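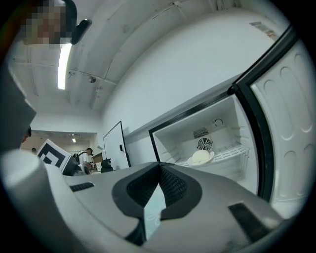

Project report: one fridge, one shelf at a time

16 November 2024

So for my home management project I picked the refrigerator, mostly since everyone else grabbed closets and I figured food would be more fun (it was, mostly!). I called the project Bedside, which makes no sense for a fridge, but it started out as a plan to organize a nightstand and I'd already put the name on my folder.

The question was simple: does sorting a shared fridge by who reaches for what work better than sorting it by type of food? I'd read the usual advice about dairy here and leftovers there, and our kitchen has ignored it happily for years.

I gave myself 3 weeks. Week one I changed nothing and just wrote down every time somebody opened the door and how long they stood there with it open. I ended up with 507 openings, which is a lot of standing around! The second week everything went in by type, with labels made on plain tape. For the third week I sorted by person, plus one shared shelf for milk, eggs and the giant jar of pickles.

Sorting by type looked great for two days. Then somebody put soup where the cheese lived and the whole thing slid downhill from there. Sorting by person held up much better, although the shared shelf got crowded fast and I had to move the pickles twice (sorry, pickle people).

Cleaning took longer than I'd planned. I pulled the shelves, washed them in the sink with dish soap and warm water, and wiped the door gasket with an old toothbrush. Crumbs hide in those folds like you wouldn't believe. Let the wire shelves come up to room temperature before you wash them, I was nervous about cracking the coating.

If I did it over in April, I'd use a cheap door timer. My stopwatch method fell apart whenever I was at class, so the evening numbers are better than the daytime ones. I'd also buy a second bin for the shared shelf.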